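Linard: keeping a programming course's notes and code in step
Project report, October
Thu Trình and Florian Widmer, supervised by Ingeborg Danzer

1. Background

The introductory programming course hands out its notes as one long document. The code in it was pasted in by hand when the notes were first written. The language has had several releases in the meantime, and some of the examples no longer compile. Students type them in, get an error, and assume the mistake is theirs.

Our task was to find out how many examples were broken and to write a tool that would catch this in the future. We named the tool Linard.

2. Method

Linard reads the source of the notes, pulls out every code block, and tries to run it in a clean container. Each block gets one of three results: passed, failed, or skipped. A block is skipped when it is only a fragment, such as a single function header shown for discussion.

Fragments gave us the most trouble. Our first version tried to guess the missing lines from the blocks before it, and it guessed wrong too often. The second version has the author put a short comment above the block with the name of a setup file. This is more work for the author, but the results can be trusted.

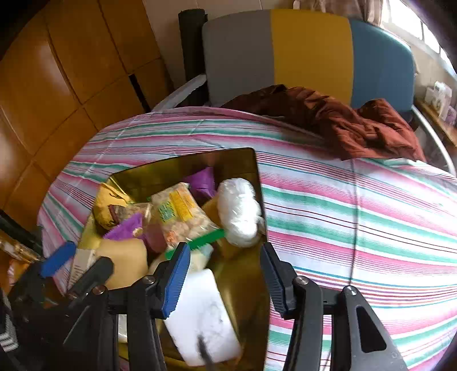
Gold-colored box with a white block near the front.

We compared two ways of storing results. A plain text file was easy to read but slow to search. We ended up with a small database and a command that prints the text version on request.

3. Results

The notes contain 1304 code blocks. Linard marked 304 of them as failed on the current release. Most of the failures came from library calls that had been renamed. The chapter on file handling was the worst, and the chapter on loops had hardly any.

Two failures were bugs in Linard itself. Both had to do with blocks that wait for keyboard input. We now feed these blocks from a text file and stop them if they run too long.

Linard does not check whether the text around a block is still correct. A block can run without errors and print something different from what the notes say. We compare output only where the author has written down the expected output, and few of the older chapters do that.

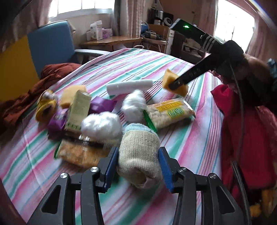
Ruba Semaan wrote back after trying the tool on her own chapter that the skipped list was more useful to her than the failed list. She had forgotten how many fragments she was leaving for students to complete by themselves, and she asked for the list to be sorted by page.

Sorting by page is in the current version. It needs the page numbers from the finished document, so the notes have to be built once before Linard is run.

4. Remaining work

The setup files should be moved into the same repository as the notes. The container image takes too long to build on the lab machines. Gerd Rathjen has offered to run Linard on the notes for the databases course, where many blocks are queries and will need a different runner.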